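The second book is where I stop trusting a crime series

I have read crime novels in English for many years, first with a dictionary beside me and now without it. I read them in order, from book one, and I keep a list. So I believe I have some right to complain about the second book.

The first book of a series is usually written by a person who did not know there will be a series. The detective has one wound, one town and one case, and everything is spent on it. Then comes the contract, and the second book must open the door again. We get a new body, of course, but we also get 14 pages explaining what happened before, for the reader who picked up the wrong volume at the airport.

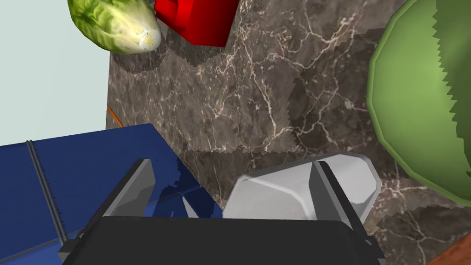
I do not blame the authors so much. I blame the habit of treating the detective's private life as a serial on television. In "The Brolance Road", the second of the Prandov novels, the murder is solved on page 542, but the inspector's quarrel with her brother is left open, on purpose, so that we will buy the third. I bought the third. The quarrel is mentioned there twice.

My friend Marlene Godoy disagrees with me, and she has read more of them than I have. For her the case is only the excuse — she comes back for the kitchen, the bad knee, the neighbour who never returns the ladder. She says a series is a place you visit, and that I read like an accountant. Maybe so.
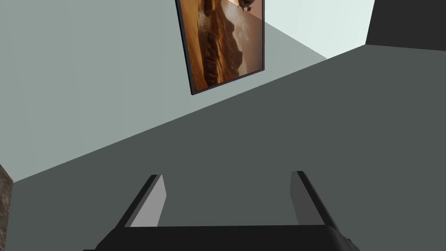
By Cleiton Cordeiro
11/02/2018

Still, I would ask for a small thing. Let the second book be strange. Send the inspector to another coast, or tell the story from the side of the sergeant, whose colour of hair we do not even know yet. The old Moura books did this. The second one hardly has Moura in it for the first 100 pages, and when he finally walks into the harbour office you are as glad as if a relative had come home.

I am now at the beginning of another series, the Elow one, and the first book was very good. The second is on my table. I have not opened it since October.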